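Hand Quilting for Beginners, Session 4: Basting and the Rocking Stitch
Tutor: Vendula Ďurica

Welcome back, everybody, and well done for getting your tops pieced and pressed in time! I know a few of you were up late over those corner triangles (I did see the messages), and they look lovely.

Tonight we put the three layers together, which means backing, wadding and top, in that order from the table upwards. Tape your backing down wrong side up, taut but without stretching it, and then smooth the wadding over it from the middle outwards. If you bought the Manau cotton wadding it will have fold lines in it, so give it a good shake and let it rest flat for a while before you start.

Tack with long, lazy stitches in a light-coloured thread, beginning in the centre every time. Our sample tops are 36 inches square, and rows of tacking 4 inches apart will hold them nicely. Dark thread can leave little specks behind when you pull it out, and I learnt that on my sister's wedding quilt, so please borrow my sadness and use white.

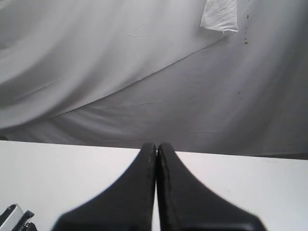
Reading time: 4 minutes

Now for the rocking stitch, which feels very odd for the first evening and then one day simply doesn't. Use a size 9 between needle and cut your thread no longer than your forearm. Make a small knot, slip the needle into the top and wadding a little way from your starting point, and give the thread a gentle tug until the knot pops through and hides itself inside.

Keep one hand underneath to feel for the point, and rock the needle up and down with your thimble finger. Two stitches on the needle is plenty to begin with. Aim for even ones and let small ones come later!

For next time: finish tacking, quilt the centre block, and bring your Birby hoop, the 14-inch one if you have it.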